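Community Help > Cameras > Exposure and Metering > Interval shooting

Print this page | E-mail this page

Exposure jumps between frames with camera fixed overhead, manual mode
Posted 2018-11-09 by drirkska_user

I have a camera clamped above a table, pointing down, shooting one frame every few seconds. Mode is M, ISO fixed, shutter 1/60, aperture f/8, raw plus JPEG. In a set of 90 frames, a few come out visibly darker or lighter than their neighbors, and the white tabletop shifts slightly toward yellow in some of them. Two frames: 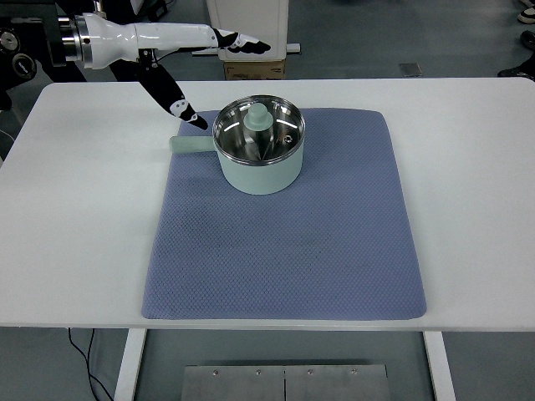
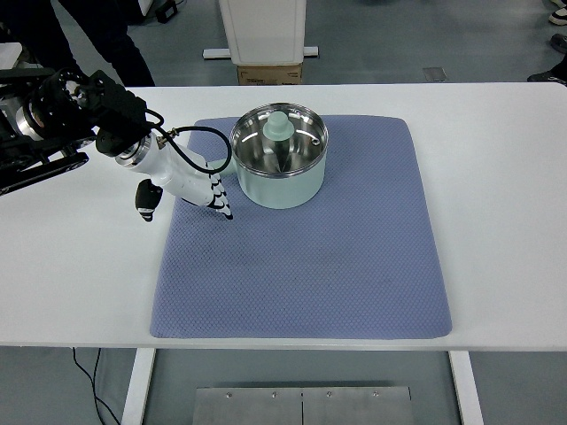
Mint-green saucepan on the blue-gray mat, both frames.

These two are close enough to use. The bad ones are not, and when I run the set as a sequence it flickers. The lens is a Vimano 35mm with electronic aperture control. The light is from the ceiling fixtures plus one Sulholm panel set to 83 percent. I have already done the following:

- turned off Auto ISO
- turned off the automatic shadow correction in the JPEG menu
- covered the viewfinder eyepiece
- updated the body firmware in September

The histogram on the bad frames is moved sideways as a whole, with no change in shape that I can see. Is this the lens, the shutter or the lights? I would like to know before I pay for a repair.

yeo_bench

Check the lights first. You are at 1/60 and that is marginal under some fixtures. Mains lighting in a 60 Hz country pulses 120 times per second, so a 1/60 exposure should take in two full pulses and average out. In practice the marked shutter speed is nominal, and a cheap dimmed LED panel may pulse at a different rate that has no simple relation to the mains. Dimming on many panels is done by switching the LEDs on and off, and at 83 percent yours may be doing that. At 100 percent it usually stops.

Test:

1. Set the panel to 100 percent. Leave the ceiling lights on. Shoot 19 frames at 1/60.
2. Same again with the panel off.
3. Same again with the panel on and the ceiling lights off.
4. Repeat whichever run shows the problem at 1/15, closing the aperture or lowering the ISO to match.

Look at the raw files and ignore the JPEGs. Measure the same patch of white tabletop in each, well away from anything shiny. A polished pan interior is no use as a reference because a small change in angle moves the highlights.

If the variation drops a lot at 1/15, it is the lights. A longer exposure covers more pulses and the error in the total gets smaller. The color shift you describe also points this way. A lens does not make a tabletop yellow on one frame and neutral on the next. Two sources of different color temperature, each varying on its own cycle, will do that.

Set white balance to a fixed Kelvin value while you are at it. You did not say whether it was on auto. If it was, part of the shift in the JPEGs is the camera's doing, and the raw data will not show it.

sulholm_owner2

Had the same thing with the same panel. Ran it at full power and moved the stand back. Fixed it for me, did not look into it further.

f8_and_fixed

The answer about lights is probably right for the color, but do not rule out the aperture. With an electronic lens the camera holds the diaphragm wide open for viewing and closes it to f/8 for each exposure. It does not come to exactly the same position every time. The error is normally small and you would never see it in separate pictures, but played as a sequence it shows as flicker. The sign of it is a brightness change with no color change, affecting the whole picture by the same amount.

To separate the two, set the lens wide open and shoot the same run again at a constant shutter speed. Wide open, the diaphragm does not have to move. Bring the exposure back down with ISO, or with a neutral density filter if you are already at base ISO. Do not use a faster shutter speed for this or you will bring the light problem back in. If the brightness jumps are gone wide open and return at f/8, it is the diaphragm.

There are two ways around it if so. One is a lens with a manual aperture ring, which stays where you put it. The other is to keep the present lens and even out the frames in software, using a patch of the white table as the reference. Most sequence programs have a deflicker setting that does this. Draw the sample area on bare tabletop, and make sure nothing passes through it or throws a shadow on it during the run, or the program will correct for the shadow.

A variation of more than 2 percent between neighboring frames is generally enough to see on a plain white surface. I would not send a lens in for a variation near that level, as the service desk will most likely return it as within tolerance. Oil on the blades is a different matter - that gives large random errors, mostly toward overexposure, and tends to get worse in the cold.

Contact | Terms of use | Copyright 2018 Community Help | Back to top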